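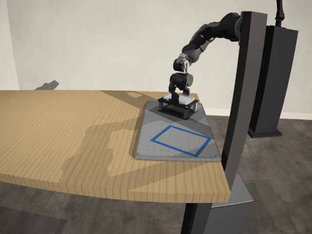 Simulated arm with its gripper at a white gridded plate on a two-level rack.

Drerkby School Swimming Records: Data Card

Summary

The Drerkby School Swimming Records collection holds results from interscholastic swim meets in which teams from Drerkby and Tamudton took part. It covers 33 seasons of competition and was transcribed from meet programs, typed result sheets and the record boards once displayed at the two school pools. The collection is maintained by the Aigner Archive of School Sport and is intended for alumni offices, local historians and students of athletics.

Contents

The collection is supplied as four plain text tables with comma-separated values.

meets: one row per meet, giving the host school, the season, the pool and the course length.
results: one row per swim, giving the event, the heat or final, the lane where known, the finishing place and the time.
records: one row per school record, giving the event, the time, the season in which it was set and the season in which it was broken.
sources: one row per original document, giving its type, its physical condition and its shelf mark at the Archive.

Every row in results and records carries a source number that refers to the sources table. Rows without a surviving source were removed before release.

Events

Individual events include freestyle, backstroke, breaststroke and butterfly at the distances in use at the time. The longest event is the 500-yard freestyle, which appears only in the later seasons. Relays are entered as a single team result. Splits are given where a timer's card survives, and are otherwise left blank. Diving is not included.

Breaststroke and butterfly require care. In the earliest seasons the two were swum under one heading, and the result sheets do not say which stroke a swimmer used. These rows have the value "combined" in the stroke field and should not be compared with later breaststroke times.

Times

Times were taken by hand and are given in seconds to one decimal place. Where a sheet shows a time in fifths of a second, the value has been converted, and the original reading is kept in the time_as_written field. Where two sheets disagree, the time on the official meet report is used and the other is entered in the notes field. No adjustment has been made for course length, and yard and meter pools are both present. Users should check the course field before ranking any results.

Names and Privacy

Swimmers' names are not part of the public release. Each swimmer is represented by a number that remains the same across seasons and across a change of surname, where the change could be confirmed. Former team members and their families may ask the Archive for the number assigned to them. Requests are answered within 10 working days.

Preparation

Original sheets were scanned and transcribed using Onero, the Archive's in-house entry form. Each sheet was entered twice by different staff members, and the two versions were compared line by line. Differences were settled by returning to the paper. Handwriting that could not be read is marked "illegible", and no values were estimated.

Known Gaps

Result sheets are missing for 7 meets hosted at Tamudton. Their dates and opponents are known from the season schedule, and they appear in the meets table with no linked results. Girls' events were recorded on separate sheets in the early seasons, and fewer of these were kept. Counts of participants drawn from this collection will therefore understate the number of girls who competed.

Use and Citation

The tables may be copied and used for research, teaching and school publications, provided that the Archive is credited. Commercial use requires written permission. The suggested citation is: Aigner Archive of School Sport, Drerkby School Swimming Records, followed by the release number found in the first line of each table.

Corrections

Corrections should be sent to the Archive in writing, with a copy of any supporting document. Newspaper clippings, team letters and meet programs are accepted. Accepted corrections are listed in the changes file and included in the next release, which is issued each July.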